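The Drawer Where the Manuals Live

Every house in Pladbridge has one. Ours is under the toaster, and it holds the instructions for a dehumidifier we sold, two phones we dropped, and a bread machine that came with the house and left before we learned its name.

I emptied it in December, when the drawer stopped closing and then, a week later, stopped opening. The oldest thing in it was a booklet for a Panalar clock radio, printed in six languages, each of them stern about bathtubs. The newest was a warranty card for a kettle. I had 2 weeks to mail it in and had used up the first by admiring the envelope.
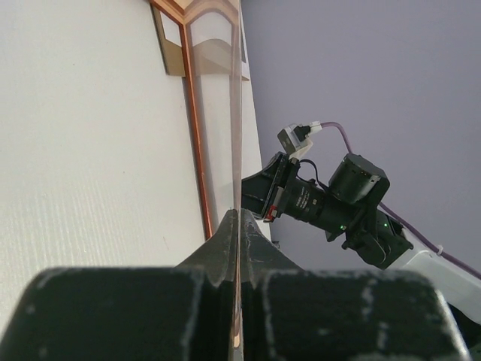 By M. Oyewole

People keep manuals the way they keep spare buttons, out of a vague respect for the person who bothered to include them. My neighbor across the hall files hers by room. My sister throws hers out with the box and then calls me about the blinking light.

The town library in Elden takes a sterner view and saves the lot. Its back room has 1,523 manuals in gray cartons, donated over the years by residents clearing out kitchens, and on Saturdays you can go in and read up on a slide projector. I went for the afternoon. The man beside me was deep in a snowblower and did not look up once. I read a fondue set cover to cover. The recipes were in the back, and all of them called for more kirsch than I would have guessed.

When I asked at the desk whether they wanted mine, I was told they had plenty of toasters. They did take the clock radio.

The drawer closes now. I put the kettle card back in it, still blank, on top of the batteries.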